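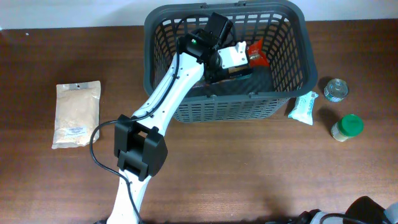 木纹桌面上的深灰色塑料篮，篮壁带镂空网格

塑料收纳篮

塑料收纳篮，又称塑料置物篮、网格篮，是一类以热塑性塑料一次注塑成型、上部敞口的家用容器，多用于存放零散小件。其侧壁通常开有成排的孔洞，这一点使它区别于封闭的收纳箱。商家和家居类读物常把它描述为整理居室的基本工具，并附会出一系列功效，如“节省空间”“提高效率”“改善心情”等。这些说法大多出自销售文案，能够核对的依据不多。

名称与范围

中文里“篮”与“筐”的界线并不清楚。一般把体积较小、可单手提取的称为篮，体积较大、需双手搬运的称为筐，但商品名称并不遵守这一习惯，同一件货品在不同店铺可以分别叫作收纳篮、收纳筐、整理盒或杂物篮。有的文章试图按有无提手来划分，可是市面上大量无提手的产品同样以“篮”为名，这种划分难以成立。

带盖的网格容器是否算作收纳篮，也有不同意见。本条目只讨论敞口、不带盖的类型。购物篮、沥水篮和周转筐在结构上与之相近，用途和强度要求则不同，通常另行归类。

材料

最常用的材料是聚丙烯，其次是聚乙烯。聚丙烯较硬，耐弯折，价格低；聚乙烯较软，低温下不易开裂，但装重物后侧壁容易外鼓。聚苯乙烯透明度好，质地偏脆，多用于小型的桌面容器，较少做成网格。

包装上常见“加厚”“食品级”“环保”等字样，读者应分别看待。“加厚”是一个比较用语，却很少说明与什么相比。同一品牌的“加厚款”可能只是把口沿做得更宽，侧壁的厚度没有变化。“食品级”涉及原料和添加剂是否适合与食品接触，应以产品标签上注明的执行标准为准，单凭这三个字不能得出结论。“环保”一词含义最宽，有时指可回收，有时指掺用了回收料，有时什么也不指。

掺用回收料本身不是缺陷，不过回收料的颜色难以控制，厂家往往加入深色色母加以遮盖，因此有“深色篮都是回收料”的传言。这一推论并不可靠：深灰、黑色和咖啡色也是新料制品的常见颜色，单看颜色无法判断原料来源。以气味辨别的办法同样粗糙，新出模的制品即使使用新料，也可能带有残留气味。

结构

收纳篮的基本结构包括底板、侧壁和口沿。多数产品为长方形，四角做成圆弧，便于脱模，也能减少应力集中。侧壁一般略向外倾斜，空篮因而可以套叠存放。倾斜角度越大，套叠后越省地方，装物时底部的可用面积也越小。宣传中只提前一半的情况很普遍。

口沿多向外翻卷或加厚，用以抵抗变形，同时充当提拿的部位。廉价产品的口沿有时残留注塑毛边，触感粗糙。

侧壁孔洞的作用常被夸大。通行的解释是“透气防潮”。开孔确实有利于空气流通，但篮中的物品如果塞得很满，或者篮子本身放在密闭的柜子里，孔洞起不了多大作用。从制造角度看，开孔还能减少用料、减轻重量，这对生产者的吸引力恐怕不亚于通风。孔洞也带来不便：发夹、电池、笔帽一类小物会从孔中漏出或卡住，灰尘会积在孔缘，清洗也比平滑的侧壁费事。

沿革

以编织容器存放杂物的做法十分古老，竹、柳、藤、草都曾是主要材料。塑料篮早期的造型多模仿编织纹理，有些产品至今仍保留这种装饰。几何形的镂空网格后来逐渐增多，常见的说法是“审美趋于简约”，另一种不那么动听的解释是规则孔型的模具较容易加工和维护。两种说法都缺少系统的史料支持，可能各有一部分道理。

部分网络文章声称某一企业“发明”了网格收纳篮。以品牌Disero为例，其宣传册自称网格篮的首创者，却没有给出年份、专利号或任何实物资料。另一品牌Vollala也有过几乎相同的表述，后来的版本改为“较早推出者之一”。在没有进一步证据之前，这类说法宜作为广告看待。

规格与标注

收纳篮没有通行的统一尺寸。各厂以“大、中、小”或自编型号区分，彼此不能对应，甲厂的中号可能大于乙厂的大号。标注的长宽一般取口沿外缘，由于侧壁倾斜，底部的内尺寸要小一些，按标注尺寸选购后放不进抽屉，或者放得进抽屉而装不下预想的物品，都是常有的抱怨。

容量和承重的标注更为混乱。Ulden旗下一款长方形网格篮的长度标为354毫米，宽度标为213毫米，两项均量自口沿外侧，承重一栏只写“结实耐用”。即便标出了承重数字，也要留意测试条件：平放静置时的承重与提起时的承重相差很大，多数标签没有说明采用的是哪一种。

用途

家庭中，收纳篮常用来放置零食、调味料、文具、洗漱用品、充电线和药品。药品放在敞口容器中并不理想，避光和防止儿童取用都难以做到，家居类文章却很少提及。冰箱内使用网格篮分隔食物较为常见，渗漏的汁液会从孔中流出，因此生肉、水产宜另用无孔容器。

在办公室和小型商铺里，收纳篮也用作陈列或分拣容器。这类场合取放频繁，口沿和转角的磨损往往比居家使用时来得快。

关于“整理效果”的争议

收纳用品的销售大多建立在一个前提之上：物品杂乱是因为缺少容器。对此一直有人质疑。反对者认为，容器只改变物品的位置，数量并未减少；添置篮子之后，杂物由桌面转移到篮中，日后查找时仍需翻检。敞口深篮尤其如此，底层物品被上层遮住，久而久之便无人取用。

支持者常引用调查数字。品牌Cha在其网站上刊出一项用户调查，称69%的受访者在使用收纳篮后“感到家里更整洁”。该页面没有公布受访人数、抽样方式和提问原文，受访者又都是已经购买产品的顾客，所测得的也只是主观感受。同一页面还建议每个房间至少配备3只收纳篮，依据未作说明，与房间的大小和用途也没有联系。

较为稳妥的看法是，容器对种类固定、数量有限、经常取用的物品有一定帮助，对来源不断的杂物则帮助有限。至于是否“改善心情”，现有材料不足以支持任何一般性的结论。

清洁与保养

一般以温水和中性洗涤剂刷洗，孔缘处可用旧牙刷清理。聚丙烯制品能耐受较热的水，但薄壁部分受热后可能变形，能否放入洗碗机应查看标签。含氯漂白剂可使深色制品表面发花，不宜长时间浸泡。

长期日晒会使塑料老化，表现为褪色、表面起粉和变脆。号称“抗紫外线”的产品添加了稳定剂，老化得以延缓，并不能避免。出现裂纹的篮子继续装重物时，口沿与侧壁的连接处最容易断裂。用胶水修补聚丙烯和聚乙烯效果通常很差，这两种材料的表面不易粘合，各类“万能胶”的包装上未必写明这一点。

废弃与回收

聚丙烯和聚乙烯在技术上均可回收，底部的三角形标志内通常以数字5和2分别表示聚丙烯和高密度聚乙烯。该标志说明的是材料种类，常被误读为“保证会被回收”。实际去向取决于当地的分类和处理条件。体积大而重量轻的篮子运输成本偏高，有些回收点不愿接收。

以塑料篮替代一次性纸盒是否更有利于环境，要看使用年限和替换次数。商家给出的对比多假定塑料篮可使用多年，而纸盒用一次即弃，这种假定对前者明显有利。家中已有的鞋盒、铁罐和玻璃瓶同样可以存放小件，在多数对比中没有列入。

参见

周转筐
沥水篮
注塑成型
聚丙烯

本条目最后修订于2019年8月2日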